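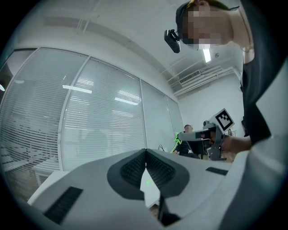

Stunon folding worktable: six months of daily use

Posted Dec 31, 2018

The Stunon is a fixed-height table with a white rectangular top and a folding steel underframe. I bought it in early summer to replace a door laid across two trestles. It has been used every day as a general work surface: parcels, small repairs, meals when the dining table is covered in paper, and a good deal of measuring. This review covers assembly, stability, the top surface and the folding mechanism. I paid full price and have no connection with the maker.

Delivery and assembly

The table ships in one flat carton. Mine arrived with one crushed corner, but the foam blocks inside had done their job and the top was unmarked. The legs come attached. What remains is fitting the cross brace and the leveling feet, for which a hex key is supplied. The key is soft and rounded off on the second bolt. Use your own.

The instruction sheet shows the brace upside down in step 3. Fitted as drawn, the holes miss by the thickness of the flange and the bolts will not start. Flip it and everything lines up. Total time was under half an hour, most of it spent on the brace.

Stability

With all four feet on a hard floor and adjusted properly, the table does not rock. Side to side it is stiff. Front to back there is some sway, noticeable when writing fast or sawing, and it comes from the leg hinges and not the brace. Tightening the hinge bolts helped for a few weeks. A spring washer under each bolt head cured most of it, and I would fit them at assembly if I were doing it again.

I tested load by stacking reams of paper, 500 sheets each, in the middle of the top and laying a straightedge across the long dimension. With 7 reams the sag was too small for my feeler gauges. I stopped there because that is more than I ever put on it. On carpet the results are worse, as the feet sink unevenly and need resetting after each move.

The top

This is the best part of the product. The surface is flat across its full width and dips slightly at one end, where I can slide a thin gauge under the straightedge. The edges are square enough to register a T-square against. White was the only finish in stock. It shows every pencil mark and every coffee ring, but small dark parts are easy to find on it, and so is a dropped screw.

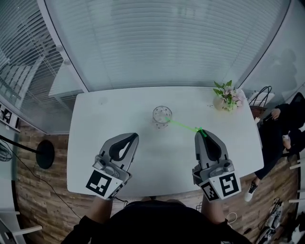 The white top with a clear glass cup near the middle. Reading a thin line against it is no trouble.

Cleaning is simple. Dish soap removes pencil and most food. Ballpoint needs rubbing alcohol. Permanent marker left a gray ghost that has not moved, and I have given up on it. A hot mug set down directly for an hour left no ring. I have not tried a hot pan and would not.

Scratches are another matter. A metal ruler dragged across the top leaves fine lines that catch the light at a low angle. They can't be felt with a fingernail, but they do not buff out either. Use a mat for any knife work.

Glare is moderate. With a lamp directly overhead there is a bright patch in the center, and moving the lamp off to one side removes it.

Folding

Each pair of legs is held open by a sliding lock. The locks are positive and have never released by accident. They are also stiff enough that I need two hands, one on the lock and one on the leg, with the table on its side. Folded, it fits behind a door. The leveling feet stick out past the edge when the legs are down flat and will mark a painted wall. I cut squares of felt and glued them on.

By my tally the table has been folded and opened 209 times. One lock now has a little play in it. The other is as it was on the first day.

Compared with the alternatives

I borrowed a Dreltance for a week before buying. It is lighter and the folding action is much smoother, a one-handed job. The top has a pebbled texture that ruins handwriting, though, and the joint down the middle is never quite level. For a buffet or a yard sale it is the better choice.

The Stusodero is a proper bench with a fixed frame. It does not sway at all. It also does not fold, weighs far more, and costs over twice as much. If you have the floor space and never need to move it, buy that one and skip the rest of this page.

Things I would change

The hex key, as noted. The step 3 drawing. The feet should have a wider pad and a lock nut, as they creep out of adjustment when the table is dragged. A carrying handle on the long edge would help too — there is nothing to grip when the legs are folded, and the top is slippery with dry hands.

Spares

I wrote to the seller in the fall about a replacement lock and had an answer in two days. Locks are sold in pairs only. Feet are sold singly. The brace is not listed as a spare, so keep yours straight.

Rating: 7 out of 10. I will check the loose lock again at the end of January and add a note if the play has increased.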